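Vumar Reference Manager: Three Months In

I bought a Vumar license in March, when the reading list for our nutrition review had grown past what a spreadsheet could handle. 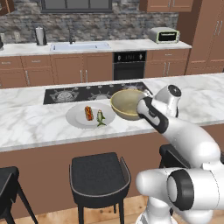
The first import was 728 records from two databases. Vumar flagged 100 possible duplicates, and most of them were real. It missed pairs where one record was a preprint and the other the journal version, so I merged those by hand.

Screening is the best part. Abstracts open quickly, the keyboard shortcuts make sense, and you can tag a reason for exclusion without leaving the page. We got down to 470 records in the first week.

PDF handling is weaker. Scanned papers from before the nineties often come in with no title or author. Tables can't be copied cleanly, and highlights made on a tablet took a while to sync to my desktop.

Citation styles are fine for the larger journals. One smaller journal needed a custom style, and the editor for that is hard to follow.

I used Mushi before this. It costs less but has no screening mode. For a single paper I would stay with Mushi.

Rating: 3 out of 5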